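Dec 13, 2019

The woman who dresses tables for Plemance would like it known that she has never folded a napkin into a swan.

"I was asked to, once, for a christening in Skollirton," she says. "I said I'd do a fan. We met in the middle and had them flat."

She has been laying other people's tables for long enough to have firm views on most of what goes on them, and a few things that should come off. We talked over a pot of tea, on a table with nothing on it but the pot, two mugs and a packet of ginger biscuits with the corner torn open. She asked me not to read anything into that.

Her work for Plemance, a small hire firm, is mostly the tables that don't seat anyone: drinks tables, side tables, the one by the door where people put down their keys and a half-finished glass. Brides' mothers worry about the top table, she says, and guests spend the whole evening at the one by the door.

So where does she start?

"With the cloth. If the cloth is wrong you may as well go home." Wrong, in her book, covers anything shiny, anything that needs a second cloth under it, and most things in burgundy. She likes a pale ground with leaves on it, and a few flowers if they aren't shouting. A fern will forgive a crumb. Plain white won't forgive anything, and she reckons she has spent 36 evenings of her life dabbing at plain white with soda water while somebody's uncle made a speech.

I ask about patterned walls, having grown up with some.

"Oh, people panic. They've got a big damask paper, brown and beige, and they think the table has to be bare or it'll start a fight. It won't. Medallions on the wall, ferns on the table, they leave each other alone. Your gran knew that."

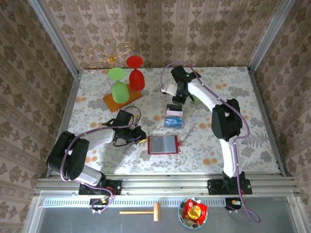

"Then something with a bit of height at the back," she goes on, "and then something flat. That's the whole trick, and I've been charging for it for years."

The height, if she has her way, is gold wire with plenty of curl to it. She knows it isn't fashionable. Melis, the shop where she buys most of her odds and ends, had a bin of scrolly metalwork by the till last March at £2 apiece, and she came out with more than she could carry to the car. "My husband asked what they were for. I said they were for looking at. He's been looking at them ever since, they're in the hall."

The flat thing is a piece of wood, and it should go at a bit of an angle. She is stern about this. Square to the edge looks like a place mat, and then someone will put a sandwich on it.

On glasses she is happy to start an argument. Hers are plastic, and she has stopped apologising for them. Plemance once sent her to a garden party with 300 proper ones, of which 198 came home. The rest, she says, are presumably still in the lawn.

"And I stand them upside down. Rim on the wood, foot in the air. People tell me it's bad manners, or bad luck, I forget which. It keeps the flies out. Also a wine glass on its head looks like it's waiting for something, and one the right way up looks like you forgot to fill it."

Do the colours have to match?

"God, no. Have a red one and a green one and then everybody knows whose is whose. I've seen people tie little charms round the stems. Just buy a red one."

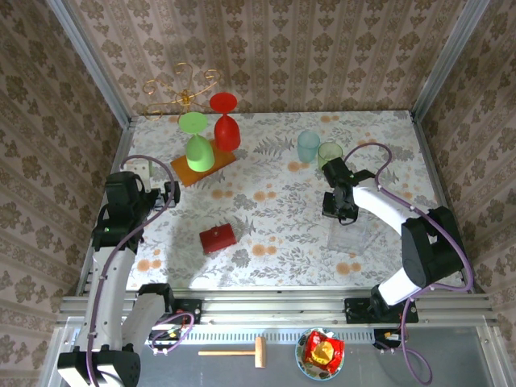
Cups are another matter. Cups can stand about in pairs wherever they like, and the paler they are the better, blue or green, the sort you can half see through. She distrusts clear ones. She once lost a clear plastic tub on a flowered cloth and found it with her elbow, in front of the client.

A small box with a lid is allowed, ideally in red, as long as there's something inside. Guests will always open it. She has tried sugar lumps, matches and mints, and on one occasion nothing at all, which brought a complaint. "A grown man. He said he'd felt let down."

She'd like to do fewer weddings next year. Rakereo, the tea room at the bottom of her road, has asked her to see to its window table, and she's tempted, mainly by the scones. There is a snag with the cloth. They've already bought one, and it's burgundy.

"I'm going round to talk to them," she says, and takes the last biscuit.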